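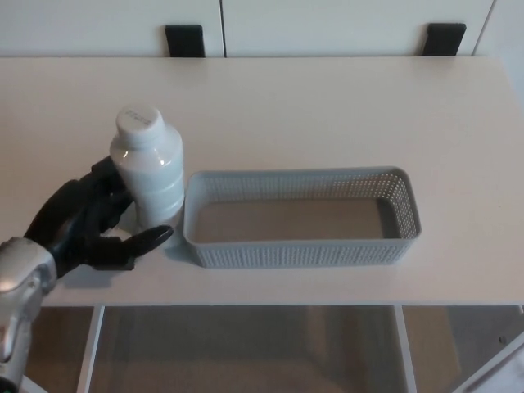
Über uns

Skosamow ist ein Betrieb für Lohnkonfektionierung in Dridow. Wir bekommen abgefüllte Ware von Herstellern, die keine eigene Verpackungslinie haben oder deren Linie für kleine Mengen zu groß ist. Bei uns werden Flaschen, Dosen und Tuben geprüft, etikettiert, in Körbe sortiert, zu Sets zusammengestellt und versandfertig gepackt. Die meisten Aufträge kommen aus der Haushaltschemie, der Tierpflege und dem Laborbedarf. Lebensmittel und Arzneimittel bearbeiten wir nicht.

Ein typischer Auftrag umfasst 500 bis 700 Stück. Für eine vollautomatische Linie ist das wenig, für reine Handarbeit ist es viel. Mit diesem Bereich verdienen wir unser Geld, und er hat auch bestimmt, wie wir in den letzten Jahren investiert haben.

Wie wir arbeiten

Die Ware kommt im Wareneingang an der Nordseite an und wird dort erfasst. Danach geht sie in die Halle, wo zwei Arten von Arbeitsplätzen stehen: Packtische, an denen Menschen arbeiten, und Tische, an denen ein Roboter greift und eine Person mehrere Stationen betreut. Am Ende steht eine Anlage, die Kartons auf Paletten setzt. Der Versand schließt um 15:30 Uhr, was bis dahin nicht gewickelt ist, geht am nächsten Arbeitstag raus.

Welche Art von Tisch ein Auftrag bekommt, entscheidet die Arbeitsvorbereitung zusammen mit der Schichtleitung. Gleichförmige Flaschen mit Schraubverschluss, die einzeln in Körbe oder Trays gestellt werden, gehen meistens an den Roboter. Sets mit Beilagen, Schleifen, Faltanleitungen oder weichen Beuteln bleiben am Packtisch. Dazwischen gibt es einiges, was wir erst ausprobieren müssen. Glatte Tuben zum Beispiel haben wir zweimal automatisiert und zweimal wieder zurückgenommen.

Palletti

Unser erster Schritt war das Palettieren. Die Anlage heißt bei uns im Haus Palletti, der Name kam aus der Spätschicht und ist geblieben. Vorher wurden Kartons von Hand gestapelt, die schwersten wogen 11 Kilogramm. Das war die Arbeit, um die sich niemand gerissen hat, und sie war der häufigste Grund für Rückenbeschwerden in unserem Betrieb.

Palletti setzt die Kartons, legt die Zwischenlagen ein und fährt die volle Palette zum Wickler. Eine Person bestückt das Magazin mit Zwischenlagen, tauscht Leerpaletten und kontrolliert die Etiketten. Das Packschema für neue Kartongrößen legen wir selbst an. In den ersten Monaten mussten wir dafür jedes Mal den Lieferanten anrufen, was teuer war und vor allem lange dauerte.

Aus heutiger Sicht haben wir den Platz um die Anlage zu knapp geplant. Der Schutzzaun steht so, dass der Hubwagen nur in einer Richtung durchkommt. Beim nächsten Umbau der Halle wird das geändert.

Were

Were ist unser Projekt für die Handhabung einzelner Behälter. Es geht um Griffe, die am Packtisch den ganzen Tag lang wiederholt werden: Flasche aufnehmen, drehen, auf Etikett und Verschluss prüfen, in den Korb stellen. Ein einfacher Sauger oder Zweifingergreifer kommt mit einer einzelnen Flaschenform gut zurecht. Bei uns wechselt die Form aber mehrmals in der Woche, manchmal mehrmals in einer Schicht, und für jede Form einen eigenen Greifer zu bauen lohnt sich bei unseren Mengen nicht. Deshalb arbeiten wir in Were mit Roboterhänden, die mehrere Finger haben und sich auf unterschiedliche Durchmesser einstellen.

Angefangen haben wir mit leeren Behältern. Leere Kunststoffflaschen sind leicht und kippen schnell, gefüllte haben mehr Stand, brauchen aber einen festeren Griff. Beides muss man getrennt einlernen. Auch der Korb spielt eine Rolle. Wenn er ein paar Zentimeter verrutscht steht, muss die Station das erkennen, sonst landet die Flasche auf dem Rand. Wir haben lange mit Anschlägen gearbeitet, die den Korb festhalten. Inzwischen kommen wir bei den meisten Aufträgen ohne sie aus, bei sehr schmalen Körben setzen wir sie weiterhin ein.

Im August haben wir an den Stationen 2.920 Flaschen im Regelbetrieb einsortiert. Das ist weniger, als geübte Kolleginnen und Kollegen von Hand schaffen würden. Die Stationen sind langsamer als ein Mensch, und wir rechnen in der nächsten Zeit auch nicht damit, dass sich das umkehrt. Dafür laufen sie während der Pausen weiter, und eine Person kann nebenher andere Arbeiten erledigen, solange keine Störung anliegt.

Was sich für die Beschäftigten geändert hat

Wir werden bei Besuchen oft danach gefragt, deshalb steht es an dieser Stelle ausführlicher.

Durch Palletti und Were ist niemandem gekündigt worden. Das haben wir vor der Anschaffung schriftlich zugesagt, und die Zusage gilt für alle, die damals im Betrieb waren, ebenso für alle, die seitdem unbefristet eingestellt wurden. Wir beschäftigen allerdings weniger Aushilfen als früher. Vor großen Aufträgen haben wir früher regelmäßig Kräfte für wenige Wochen dazugeholt, vor allem für das Stapeln und das Einsortieren. Diese Einsätze sind seltener geworden. Das gehört zur Rechnung dazu, und wir wollen es nicht weglassen.

Die Tätigkeiten haben sich verschoben. Wer eine Station betreut, füllt Behälter nach, behebt kleine Störungen, zieht Stichproben und trägt Abweichungen ein. Der Körper wird dabei weniger belastet, die Aufmerksamkeit mehr. Manche Kolleginnen und Kollegen machen das gern. Andere haben uns nach einigen Wochen gesagt, dass sie lieber packen, weil man am Packtisch sieht, was man geschafft hat, und sich nebenbei unterhalten kann. Beides ist möglich. Niemand muss dauerhaft an die Stationen, und wer dort arbeitet, wechselt spätestens nach einer halben Schicht den Platz.

Für die Betreuung der Stationen zahlen wir eine Zulage. Sie wird auch dann gezahlt, wenn eine Station stillsteht. Am Anfang war das anders geregelt, und es führte dazu, dass Störungen zu spät gemeldet wurden. Seit der Änderung kommen mehr Meldungen, was für die Fehlersuche eine große Hilfe ist.

Die Taktzeiten der Roboter werden nicht mit den Leistungen einzelner Personen verglichen. Die Kameras an den Stationen sind auf die Arbeitsfläche gerichtet. Ihre Aufnahmen werden zur Fehlersuche und zum Einlernen neuer Behälter verwendet und dürfen für die Beurteilung von Beschäftigten nicht herangezogen werden. Das ist in einer Betriebsvereinbarung festgehalten, die im Pausenraum aushängt.

Einlernen und Schulung

Neue Behälter lernen wir im eigenen Haus ein. Dazu gibt es neben der Halle einen kleinen Raum mit Versuchstischen, Mustern aller laufenden Artikel und einem Regal mit Körben in den üblichen Größen. Beteiligt sind immer Leute aus der Technik und Leute, die den Artikel von Hand gepackt haben. Letztere wissen, welche Flasche am Etikett rutscht, bei welcher Charge die Verschlüsse locker sitzen und wo man besser nicht drückt. Vieles davon stand in keiner Arbeitsanweisung.

Die Schulung für die Stationen dauert drei Tage und findet in der Arbeitszeit statt. Am ersten Tag geht es um Sicherheit, also Not-Halt, Freigabe, Verhalten bei Bruch und ausgelaufener Ware. Am zweiten und dritten Tag wird an der Station gearbeitet, zuerst mit Leergut. Programmierkenntnisse sind nicht nötig. Wer mehr machen möchte, kann sich danach in der Technik weiterbilden. Die Plätze dafür sind begrenzt und werden intern ausgeschrieben.

Alle Anleitungen liegen in einfacher Sprache vor, dazu gibt es eine Fassung mit Fotos. Die Bedienoberfläche der Stationen ist bisher nur auf Deutsch und Englisch vorhanden – Polnisch ist in Arbeit.

Was wir nicht automatisieren

Die Endkontrolle bleibt bei uns eine Aufgabe für Menschen. Jeder Auftrag wird vor dem Versand von einer Person freigegeben, die ihn nicht selbst gepackt hat. Auch Retouren und Reklamationen werden von Hand bearbeitet, ebenso Musteraufträge und alles, was mit zerbrechlichem Glas zu tun hat. Eine Nachtschicht ohne Personal haben wir geprüft und verworfen. Die Stationen laufen nur, wenn jemand im Betrieb ist, der eingreifen kann.

Für Auftraggeber

Wenn Sie bei uns konfektionieren lassen möchten, brauchen wir vorab ein leeres und ein gefülltes Muster jedes Behälters, das Sicherheitsdatenblatt, falls eines vorliegt, sowie die gewünschte Verpackungseinheit. Sie müssen nicht angeben, ob von Hand oder automatisch gearbeitet werden soll. Der Stückpreis wird im Angebot genannt und ändert sich nicht, wenn wir während des Auftrags zwischen Packtisch und Station wechseln. Bei neuen Behälterformen rechnen Sie bitte eine Woche für das Einlernen ein. Eilaufträge nehmen wir an, sie laufen dann in der Regel über die Packtische.

Arbeiten bei Skosamow

Wir suchen laufend Menschen für Packen, Wareneingang und Versand, gelegentlich auch für die Technik. Eine abgeschlossene Ausbildung ist für die Arbeit in der Halle keine Voraussetzung. Die Frühschicht beginnt um 6:00 Uhr, die Spätschicht um 14:00 Uhr, Teilzeit ist in beiden Schichten möglich. Ein Probetag wird bezahlt. Er führt durch alle Bereiche, auch an Palletti und die Were-Stationen, und am Ende sagen Sie uns, welcher Platz Ihnen am ehesten liegt. Bewerbungen nehmen wir über das Kontaktformular oder direkt am Empfang in Dridow entgegen.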